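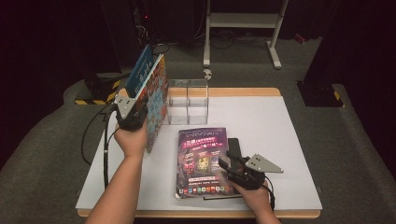
Slide 2. Teaching the sorting line by hand

Say hello, thank Zofia for the introduction, and get straight on with it.

This is the bit of the job I most want you to see, so leave the slide up for a good while. A person, two grippers, some reading matter and a clear box with two compartments. When people hear "automation" they picture a fenced-off cell and a big orange arm, and then I show them a table with a magazine on it!

Explain the grippers. You hold one in each hand and do the task with them, and what you do gets recorded. The arms on the line at Prunham learn from those recordings. So the way Zlata tips a hardback up by its edge is, more or less, the way the arm will try to do it. I still find that thrilling.

Ask the room: who here has worked a returns desk? (Usually a few hands. Let one of them talk if they want to.)

Slide 3. What the returns room was like

Prunham takes back books and magazines from shops. On a normal day that was 2000 items, picked up, looked at, turned the right way round and put in a box. Four people on a shift. Sore wrists, sore thumbs, and December was awful.

Tell the story of Costel and the glossy magazines. He could slide one off a pile without creasing the cover, and for years it never appeared on any training sheet. When we started recording, everyone's first attempts with the grippers were clumsy, his too. By the second week people were stopping at his table to watch how he did it.

Slide 4. Who does what now

Go slowly here, it's the part people write down.

Costel and Zlata spend half of each shift recording. It's a graded post with its own pay band, and Remigiusz fought hard for that, so say his name.

The arms take the plain stacks. Mixed piles still go to people: thin on top of thick, anything slippery, anything dark lying on dark.

Teodoro runs the morning check. He goes through the arms' failures from the day before and picks which ones get recorded again. He used to drive the pallet truck and he is brilliant at this.

Slide 5. The awkward parts

Don't rush past these because you're enjoying yourself.

Holding the grippers is tiring in a new way. They have weight and the cables tug at your forearm. We now stop for a break after every 158 recordings, a number the shift settled on themselves after trying a few others.

Two people moved to Ukholm because they didn't want to be recorded. That was their choice and we kept their grade, but I was sorry to lose them and I think we asked too late.

People wanted to know who can see the recordings. We should have had that on paper on day one. It took us until month three.

Slide 6. A number

One number only. Last month the arms handed 374 items back to the people on shift as "not sure". I love that figure! Every one was a pile somebody here could show it how to deal with, and Teodoro has a list.

Slide 7. If you're starting out

Ask the people on the floor which job they would give away first. Ours said turning books the right way round. Management had guessed lifting.

Put the recording table where everyone walks past.

Questions. If someone asks about cost, send them to Remigiusz, he has the sheet with him.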